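Minutes of the meeting of the Dovetstead house group
Apr 30, 2024, in the downstairs kitchen
Chair and minutes: Teodor Górecki

1. Minutes from February
Accepted with one correction. The cost of the new mattress covers was 311, it was written wrong before. The receipt from Szulc is now in the folder.

2. Children's bedroom
The group talked for a long time about this room. It was agreed that winter clothes must leave the bedrooms before the summer guests come. Puffer clothes go to the storage in Jodow, after they are checked for size and for broken seams. Stuffed toys can stay, but they should have their own place and not be mixed with clothing and pillows in the corner of the bed. 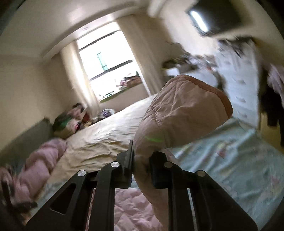

Teodor proposed that each bed is cleared fully before the sheet is changed, so that small clothes are not carried to the laundry by mistake. Agreed. Blankets are to be folded at the foot of the bed. The quilted bedding will be washed separately, on the gentle program.

3. Storage boxes
We have 4 boxes left with good lids. An offer came from Harna for more boxes, the price is 200 with delivery. Accepted. The labels should say the size of the clothes and not the name of the child.

4. Budget
For the bedrooms we keep 500 until the end of summer. The boxes are paid from this money. The question of a second drying rack is moved to the next meeting.

5. Other matters
The key to the Jodow storage must be returned to the hook the same day.

Next meeting: the date will be sent by e-mail.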